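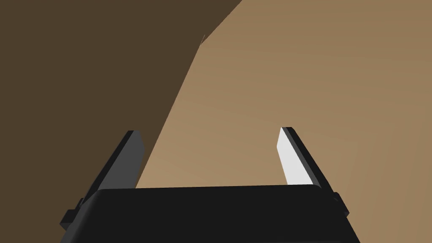
Jaws apart: an open gripper, computer-rendered.

Home Features Motoring Food Weekends Subscribe

December 2025
By Comfort Opoku

My car is fourteen years old and smells faintly of oranges. I bought it from a retired dentist who had kept every receipt in a ring binder, with tabs, and I fell for the binder long before I looked at the car. (Don't do this.) It had 96,000 miles on it, four tyres of three different makes and a heater that gave you either the Sahara or nothing, and I drove it home feeling like a queen.

That was in April. For weeks I did what I've always done with cars, namely put fuel in and turn the radio up when there was a noise. Then one morning the noise got louder than the radio.

I took it to a big place on the ring road where they give you a coffee and a number. A very polite young man came out with a tablet and told me I needed front discs, pads, two drop links and something to do with a bush, and that would be a shade over 600 pounds, and would I like it done today? I had no idea if I would like it done today. I didn't know what a drop link was. I said I'd think about it, drank the coffee and drove home at twenty miles an hour with my shoulders up round my ears.

My neighbour Ritva Saarela was getting her shopping in when I pulled up, and she winced at the sound of me parking. "Go to Groltell," she said. I thought that was a village. It's a garage, down behind the allotments, with one ramp and a radio older than I am, and it belongs to Kári Hafþórsson, who has very large hands and hardly any small talk. He put the car up, waggled a wheel, and then did a thing no garage has ever done to me before: he called me over and made me waggle it too.

So I waggled. It clonked. "Drop link," said Kári, and pointed at a sad little rod with a split rubber boot on it. The discs, he reckoned, had plenty left in them. The pads were getting thin on one side and he'd do those while he was in there. The bush was cracked on the surface and he said to look at it again next year. The bill came to £217, and I walked out of there wanting to know everything. I mean it! I'd spent twenty-odd years paying for things I couldn't have picked out of a line-up, and it had taken ten minutes and a torch to change that.

I started asking other people how they'd found their mechanic and it's like asking how they met their husband. Everybody has a story and half of them are grim. Jytte Kragh, who I share an office with, has followed hers through three changes of premises and one bankruptcy. She sends him a card at Christmas. Another friend had her clutch done twice by two different garages in the same year and still isn't sure it needed doing the first time. She has no way of knowing, which bothers her more than the money. 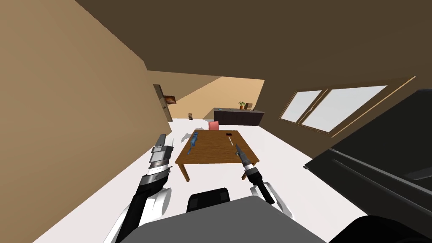

What I wanted after all this was some sort of training, the sort where you're allowed to ask what a bush is. I found it in an evening course called Tusta, run by Þórey Kirkegaard out of a rented unit with two ramps and an industrial fan heater. Þórey used to fix delivery vans for a living and she teaches as if you're all going to be driving off a cliff edge in the morning. We did tyres the first week. Tread, pressures, how to read the date on the sidewall. I went out to the car park in the break and read mine, and one of them had been made before my niece was born. She's doing her GCSEs.

Week two was fluids, and I finally learned to check the oil properly, with the engine cold and the car on the level. I'd been doing it on my drive, which slopes like a ski jump, so I dread to think what I'd been measuring all summer. We also did brake fluid, which goes off! It takes up water over time and wants changing every couple of years or so, depending on what your handbook says. I'd assumed it lived in there for ever like the stuffing in a sofa. I went home and got out the dentist's binder, and there it was under its own tab, changed on the dot, right up to the year he stopped driving much. So that's on my list.

Brakes were week three and my favourite. You get an old caliper in your lap, and it's filthy and heavier than you'd think, and once you've pushed the piston back yourself with a clamp the whole business stops being magic. Þórey is very firm that a couple of evenings with a caliper in your lap doesn't make you a brake mechanic, and she won't have anybody in the class doing their own at home. Fine by me. I only want to be able to nod in the right places and know what I'm nodding at.

I've come away with a few habits. I ask to see the part, old and new. I ask what happens if I leave it, and for how long, because a decent garage will tell you which jobs can't wait and which ones can sit until payday. I ask for the quote written down before anyone picks up a spanner, with the labour and the parts on separate lines. And I write the mileage on everything, in biro, and file it. The binder now has a tab in my handwriting and I'm prouder of that than I should be.

I did go back to the ring road place, by the way, for a set of tyres, and I should be fair to them. The same polite young man did the paperwork. I asked him to show me where the bush was and he looked quite pleased, took me through to the workshop door and had one of the fitters point it out with a screwdriver. They'd have shown me the first time, I expect, if I'd asked. I was too busy being embarrassed and drinking the coffee.

There are still things I don't touch. The heater is one. Kári thinks it's a flap stuck somewhere behind the dashboard, and getting at it means taking out most of the inside of the car, so for now I drive in a coat with the window open an inch. Ritva has offered me a tartan blanket. The new tyres are all the same make, the clonk hasn't come back, and I'm booked in at Groltell after New Year for the brake fluid, with a list of questions that Kári is going to absolutely hate.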